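Ronero Project
Home
House rules
Gallery
Contact

Gallery: simulated rooms
Posted by Kianoush Zamani, 24 November 2024

The rooms on this page are the ones we use at Ronero to try out two-armed household robots before anything is run on a real machine. The page goes with version 2 of the house rules, which apply to everyone who submits a run, including the teams at Jarkus and Salier. Version 1 was mostly about file formats. The new one deals with how the robot should behave in a room and how a run should be reported.

Most of the changes came out of a review in November, when we read through 700 runs and found that people meant very different things by "finished". Some stopped the clock when the object was let go. Others waited until both arms were back at rest. Both are reasonable, but they can't go in the same table.

The rules in short

A run starts when the first joint moves and ends when both arms are still and both grippers are clear of any object. If the operator steps in, the run is over and is marked as such.

Objects on the floor count as part of the room. A robot that drives over a loose board has failed the run, even if it then does the job it was given. Boards, sticks and similar bits may be moved aside if the task sheet allows it - check first, as most sheets don't.

Blades and anything shaped like a blade are treated as sharp, whatever the simulator says about their weight or edges. Approach them slowly and never pass one from one gripper to the other.

Cabinets and drawers are to be treated as solid and closed unless the sheet lists them as open. Keep the wrist away from the corner between a wall and a cabinet if there is another way to reach the object. We lost a lot of runs to trapped wrists.

Things hung on a wall are not to be touched. Contact with one is logged as damage.

Camera views go in as recorded. Please don't straighten, crop or brighten them. If the head is tilted, the picture is tilted, and whoever checks the run needs to see what the robot had to work with.

Results are given per room. An average over all the rooms may be added underneath but can't replace the room figures. Each room needs at least 20 runs, and the failed ones are sent in with the rest. Nothing may be left out for looking odd.

Simulated results must say so in the title - a footnote is not enough. Salier asked for this and we agree with them.

The tiled room, simulated
Robot's own view, with boards on the wooden floor and both grippers raised. The rules on floor objects, cabinets and wall hangings all apply in this room.
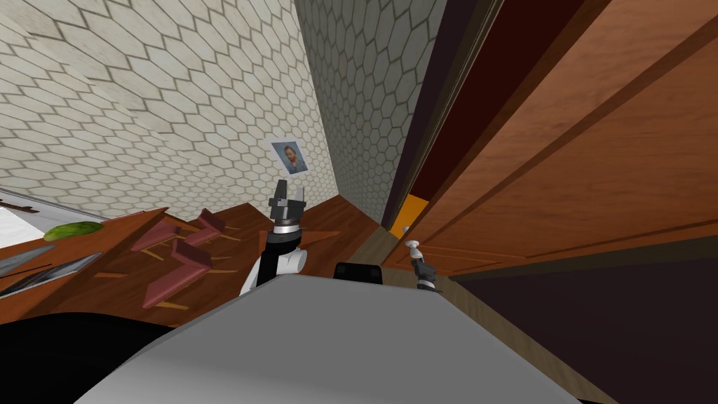

Runs made under version 1 stay in the archive but won't be compared with new ones. Rakena keeps the archive and will accept up to 1,000 files in one upload. Larger sets should be split by room, with a copy of the task sheet in each part.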